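Search this site
Print this page | E-mail to a friend
Shares 2 | Comments 0

Good Practice for Shared Two-Arm Work Cells
Handout for unit 2, lecturer Tudor Gavrilă

In this unit we speak about rules for the cell where two arms work over one table. The exercise is paper folding. Paper is light and cheap, but it is a difficult material, and most bad habits of the operator become visible with it very quickly.

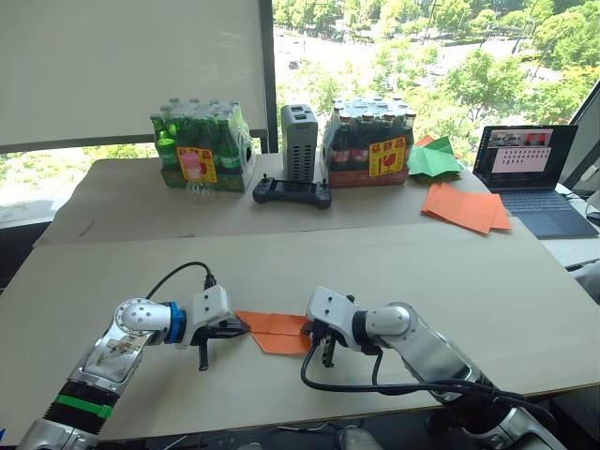
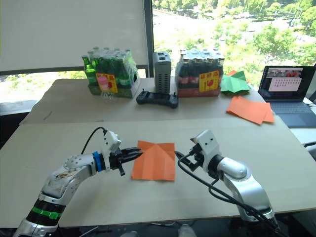
Fig. 1 and 2. Two arms and orange paper on the front table, other items on the rear table.

1. The work zone

The front table is the shared zone. Both arms can reach its middle, so both arms can also meet there. Before each run, the operator must say which arm is the holding arm and which one is the free arm. In Fig. 2 the left gripper holds the edge of the sheet and the right one stays near the paper without holding it. In Fig. 1 it is the right gripper which clamps the folded piece. Both are allowed, but the role must be written in the run sheet before the start. To change it in the middle of a run is not allowed.

2. Cables

Look at the cable on the right arm in Fig. 1. It makes a wide loop on the tabletop. A loop like this needs a check each time the arm program is changed:
- move the arm slowly through the full path
- watch if the cable comes under the gripper or under the paper
- write the result in the cell book, also when all is fine

3. Items on the rear table

Glass, spare paper and the laptop stay on the rear side. The limit of the arm path must be set in the software so that no finger can pass over the rear table. Please do not trust only your eyes for this distance. The Stirkora checklist asks for a test at low speed, and we follow it also in our course.

The handheld controller must have a fixed place, and every person in the group must know this place. If you are teaching the arm by hand, one colleague stays at the stop button - this person does nothing else, no phone and no notes.

4. Speed and people

For the first run of any new program use 30 percent of the normal speed. Hands come into the shared zone only after the stop is confirmed aloud by the operator. "I think it is stopped" is not a confirmation.

5. Records

Each run gets one line: the operator, the holding arm, the speed, the result. Use form 427. A failed fold is also a result, do not delete it.

For Friday: read the Curkus text on shared zones, and bring one cable check which you made by yourself.

Print | E-mail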